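Über uns

7. Mai 2018 | von Mirjana Nikolovski

Hallo und schön, dass du hergefunden hast! Ich bin Mirjana, und Umska ist mein Herzensprojekt (und inzwischen auch mein Beruf, was meine Mutter bis heute nicht ganz glaubt). Wir prüfen Meldungen über Lebensmittel, die durchs Netz gereicht werden: angebliche Rückrufe, Plastik im Reis, Wachs auf Äpfeln, das berühmte Brot, das nach Wochen immer noch nicht schimmelt.

Angefangen hat alles mit einer Kettennachricht im Familienchat. Darin stand, man dürfe Spinat auf keinen Fall ein zweites Mal aufwärmen, sonst drohe eine Vergiftung. Ich habe einen ganzen Abend lang Quellen gewälzt, das Ergebnis in den Chat geschrieben und bekam vier Tage lang Rückfragen, auch von Leuten, die ich gar nicht kannte. Daraus wurde erst ein Newsletter und dann diese Seite.

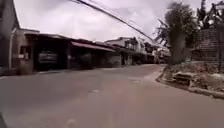

Valbona Radonjić hat uns im Januar geschrieben, sie leite inzwischen gar nichts mehr weiter, ohne vorher bei uns nachzuschauen, nur dauere ihr die Antwort manchmal zu lange. Stimmt, liebe Valbona! Wir fragen bei Behörden und Herstellern direkt nach, und bis da jemand zurückschreibt, vergeht schon mal eine Woche. Solange steht bei uns eben »offen« über dem Beitrag.

Bisher haben wir 174 Meldungen geprüft. 118 davon waren schlicht falsch, beim Rest wurde es komplizierter: alte Rückrufe mit neuem Datum, echte Fotos aus einem anderen Land, solche Sachen. Lorenz Hauser kümmert sich um die Anfragen bei den Ämtern, Mirsad Radulović sucht die Ursprünge von Videos und Bildern, und ich schreibe die Texte (und koche den Kaffee, leider zu stark).

Geld bekommen wir von unseren Leserinnen und Lesern, Werbung von Lebensmittelfirmen nehmen wir nicht an. Wenn uns ein Fehler passiert, steht die Korrektur oben im Beitrag, mit Datum. Hast du etwas Merkwürdiges bekommen? Dann schick es uns über das Formular, am liebsten mit Screenshot und Link!

161 Mal geteilt | 4 Kommentare

Zuletzt erschienen
Plastik im Reis: woher das Gerücht kommt
Alter Käserückruf macht wieder die Runde
Darf man Pilze aufwärmen?
Was »mindestens haltbar bis« bedeutet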